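# Section 4: Loading, First Wash and Care of the Door Seal 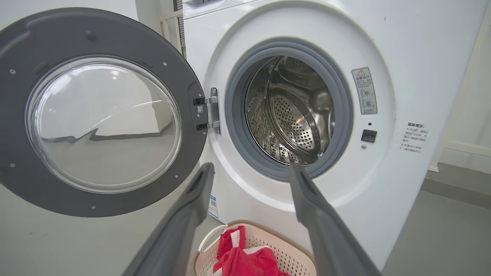

How full should the drum be for an everyday wash?

Fill it until you can still slide a flat hand between the top of the clothes and the top of the drum. Towels and jeans soak up a lot of water, so give them a bit more space than shirts and socks.

This section is for everyone using the laundry at Prundgate, and it starts with the good part — your very first wash! If the machine has just been put in, finish Section 3 (levelling and hoses) before you go any further.

## 4.1 Before the first load

1. Swing the door open as far as it goes and have a good look inside the drum. Take out any packing foam, booklets or loose bits of tape.
2. Run your fingers around the fold of the grey rubber seal. Small things love to hide in there.
3. Wipe the seal and the inside of the glass with a damp cloth.
4. Turn the water tap on fully and check both ends of the hose for drips.
5. Close the door and run one empty cycle at 60 °C with 2 capfuls of Netlow powder. No softener for this one.
6. When the cycle ends, wait for the door to release, then open it and leave it open for an hour.

**Note:** A faint rubbery smell during the empty cycle is normal. If you can still smell it after a few loads, run the empty cycle again.

## 4.2 Sorting and loading

1. Check every pocket. Yes, every one — tissues are the worst, and coins aren't far behind.
2. Do up zips and bra hooks, and turn anything dark or printed inside out.
3. Put small items in a mesh bag. The Mota bags on the shelf are for sharing, so please hang them back up.
4. Load one piece at a time, loosely, mixing large items with small ones. A doona cover stuffed in as one big ball will swallow all your socks and they'll come out in a soggy lump!
5. Tuck everything well inside the drum, clear of the rubber seal.
6. Push the door closed until it clicks.

**Caution:** Never lean on the open door or hang a basket from it. The hinge carries the weight of the door and that's all it's built for.

**Caution:** Check the drum before closing the door, every time. Keep small children and pets out of the laundry while the door is open.

## 4.3 Powder and liquid

The Netlow scoop is marked in two sizes. Use the small line for a half load and the large line for a full one. Our water is lovely and soft, so extra powder only leaves you with stiff towels. If you see white streaks on dark clothes, drop back to the small line and add an extra rinse.

Pestau liquid goes in the drawer as well, never straight onto the clothes. Don't use both products in the same wash.

## 4.4 Looking after the seal and door

Do this once a week if you can. It takes almost 19 minutes at an unhurried pace, lint filter included, and the difference in how your clothes smell is wonderful.

1. Check that the cycle has ended and the drum is empty, then switch off at the wall.
2. Gently pull back the lip of the seal and wipe the fold with warm, soapy water. Work from the top down both sides, and spend longest at the bottom, where fluff and water collect.
3. Dry the fold with an old towel.
4. Clean the glass inside and out. Soap film on the inner curve comes off with a little white vinegar on a cloth, as long as you wipe it down with plain water afterwards.
5. Clean the lint filter as shown in Section 6.
6. Leave the door ajar overnight.

**Caution:** No scourers, bleach paste or sharp tools on the rubber. Even a tiny nick can turn into a leak.

Questions, or a door that won't release? Ring Precious Jacobs on extension 205.

*Section updated November 20, 2019*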